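Posted in Laundry and Cleaning, June 8, 2021

## Grey microfibre towels have stopped absorbing water. Can they be saved?

**stadska_kitchen**

Hello everybody. I have a set of grey microfibre towels from a shop called Arnonmont, which I use for drying dishes and for the windows. When I bought them in April they took the water very well. Now they only push it from one side of the glass to the other, and there are grey streaks left behind.

I wash them at 60 degrees together with the bath towels, with normal powder and a little softener. Afterwards they go in the dryer. The weave does not look damaged to me. I paid 128 dollars for the whole set, including cloths for the car, so I would like very much to keep them.
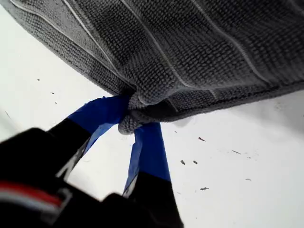 Can I use fabric softener on microfibre if I only use a little?

It is better to use none at all. Softener leaves a coating on the fibres, and after enough washes even a small amount will stop the cloth from taking up water.

I found those two lines on the back of a leaflet from Bravetti, which makes my washing machine, and I think they explain at least half of my problem. But the leaflet does not say what to do when the coating is already there. Is it possible to remove it, or must I buy new towels? Also I have hard water, if this is important.

---

**alvarado_flat_6**

Just buy new ones, they are cheap at the supermarket. Mine last a year and then I use them for the bicycle.

---

**lint_and_vinegar**

Please do not throw them away yet. I had the same trouble two years ago and most of my towels are still in use. I will write what I did, and I apologise for the length.

First, wash the towels alone. Cotton bath towels give off lint, and the little loops of microfibre catch it and hold it. When the loops are full of cotton there is not much room for water. If you can see fluff, brush it off with a soft nail brush while the towel is dry. 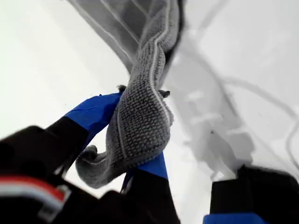 After brushing, fill a bucket with warm water, as warm as your hands can bear, and put in a small spoon of liquid detergent without perfume or softener. Leave the towels for one hour and move them with your hand from time to time. The water may become cloudy, and in this case I change it and do it again.

Then I run the machine like this:

- 40 degrees, normal cycle, half of the usual liquid detergent
- an extra rinse, or two if your machine is quick
- 220 ml of white vinegar in the first rinse for hard water (never together with bleach, as this makes a dangerous gas)
- low spin

I checked the manual of my own machine before using the vinegar, because some makers do not want it near the rubber seals. You should check yours also. I do it only once or twice a year.

For drying I use the line on the balcony. If you must use the dryer, choose the lowest heat and do not put in dryer sheets, which have the same kind of coating as softener. High heat can make the tips of the fibres melt a little and go stiff. When this has happened the towel will not come back, and you will feel it scratching on your skin. Your 60 degrees in the wash is maybe not so terrible, but I would go lower.

To test a towel, pour a spoon of water on the counter and lay the cloth on top without pressing. A good one drinks it in a few seconds. If the water stays in a drop beside the cloth, repeat the bucket one more time.

---

**stadska_kitchen**

Thank you both. I did the bucket yesterday evening and the water was quite ugly, so I changed it. The dish towels pass the spoon test now. The window ones are still slow, and I will try them again with the vinegar when I have bought some.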